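The plan that changes its mind

Four in the afternoon and Liya Dinsa is arguing with a trajectory. Not loudly. She has a pencil behind one ear and a second one in her hand, and she is tapping the second against a plot on her monitor, at a little kink in an otherwise smooth blue line. "There. Why would you do that. Why would anyone do that."

The kink is a wrist turning over. For a moment, in simulation, the planner decided the quickest way to get from one side of a laptop to the other was to flip the last joint nearly all the way round. Legal move. No collisions. Horrible to watch.

Dinsa writes planning software at Landosix, a small firm on the first floor above a tile shop. The software is called Dritus. It takes in what the wrist camera sees, keeps a rough model of the table and whatever is on it, and works out where the arm should go next. Then it does the whole thing again, 16 times a second, and throws most of the answers away.

That last part is the bit she wants to talk about. Throwing things away, and when to.

Older planners made one plan and stuck to it. Look, think, move, stop. Fine for a factory cell where every part turns up in the same place. Less fine on a table, where somebody leans over and shoves the laptop along with an elbow. So you replan. But replan too eagerly and the arm dithers, half way left, half way right, like someone meeting a stranger in a narrow corridor. Dinsa calls this "the after you problem" and has spent most of the year on it.

Her fix, for now, is a cost for changing your mind. A new plan has to beat the old one by a set margin before Dritus will swap. Set it low, dithering. Set it high and the arm ploughs on with a stale idea. The number currently lives in a config file with 112 lines, and she can tell you the history of nearly every one.

The laptop is the hard customer this month. Thin, flat, mostly metal and glass. And the glass is the real trouble.

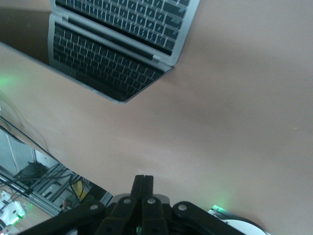 The view from the wrist: keys reflected in the dark screen, gripper fingers below.

"It sees two keyboards," says Toshio Nomura, from the other desk. He does perception, which in practice means he gets the blame first. The depth estimate comes from a network, and the network, shown a glossy black screen with keys mirrored in it, has a habit of believing in the mirror. A second keyboard, sitting somewhere behind the screen, solid as you like. Dritus then plans politely around an object that doesn't exist.

What to do about it? They tried masking out dark shiny areas. Worked on laptops, then deleted a black tray. They tried turning the screen into one flat plane by fitting lines to the bezel, and that's mostly what runs now. The silver edge is easy to find against a pale tabletop. Corners too. Fit the edges, fill in the plane, ignore whatever seems to be going on inside it. Nomura's module for this is called Galang and he's fond of it, though he admits it gets muddled if the screen is more than half out of view.

There is a further wrinkle, the camera rides on the wrist. So the gripper is always in shot. Fingers, linkages, rivets and all. Early on the map kept picking up bits of the robot's own hand and leaving them behind as obstacles, a trail of ghost fingers across the table. Dritus would refuse to go back the way it came. The cure was to work out from the joint angles where the gripper ought to appear and blank it out before anything else happens. Simple enough, if the calibration is good. If it's off by a touch, you get a thin rind of finger left over down one side. They had that for weeks. Nomura found it on a Sunday, at home, going through logs with the telly on.

"You want to know where calibration errors go? They go into somebody elses module," he says. Dinsa laughs at that longer than I expected.

The tool they both lean on is Roletetti, a log viewer, written in-house and ugly as sin. Three panes: camera, map, plan. A slider along the bottom. You drag it back until the arm did something daft, and then keep dragging, slowly, until you find the instant it became inevitable. Usually well before anything looks wrong. For the wrist flip it was 50 ticks earlier, just over three seconds, when a small patch of ghost keyboard crept past the bezel and closed off the sensible route. Planner did its job. It had been told a wall was there.

So whose bug is that? I ask this and get 2 answers at the same time, neither of which I could write down properly.

They settle it with a test instead. Dinsa adds a small penalty on wrist rotation, so that flipping over is possible but dear. Nomura widens the band around the bezel where depth readings are distrusted. Either change alone ought to kill the kink. They run the logged case again with both, then with one, then the other. Tea goes cold. The blue line comes back smooth with both, smooth with his, and with hers only it has a faint wobble in it, about where the kink was.

She leans in and looks at the wobble for a good while. Rubs out a number on her pad, writes another.

"Margin's too low again," she says, and opens the config file.

Contact the magazine | Copyright, all rights reserved | Back to top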